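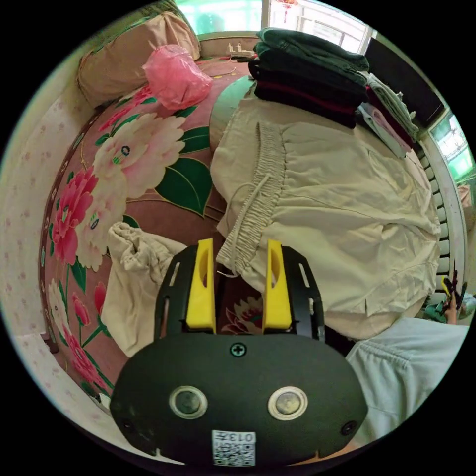
Clothes on the bed, May.

Madder bath no. 4 – wool skeins, Biltside workshop

Started at 7:30 am. Weighed out 400 g of the Ormsby root, chopped small, soaked overnight in rainwater. Lovely smell already, earthy and a bit sweet. Brought the pot up slowly and held it at 60 °C for the whole run, no spikes this time!! Last batch went brown when I let it creep up, so I stayed within reach of the burner.

Two sets of skeins went in, both mordanted with alum. Set A weighed 187 g dry, set B 179 g. B also got a pinch of chalk in the bath and wow – the red is so much deeper, nearly brick. A is more of a coral, which I like a lot for the Ploltstead blanket stripes.
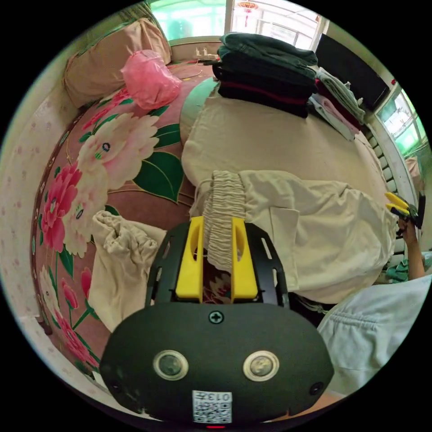
Eduardo Pascual looked in before lunch and thinks the tap water at Callex is hard enough that we could skip the chalk there altogether. Worth a try with a small skein before we commit the good yarn.

Exhaust bath saved in the lidded bucket. Should still give a peach, maybe two rounds of it. Rinsed A twice, B three times (still bleeding a little on the third).

To do: order more alum, label the skeins before they get mixed up again, start a wash test on B. Can't wait to see these in daylight.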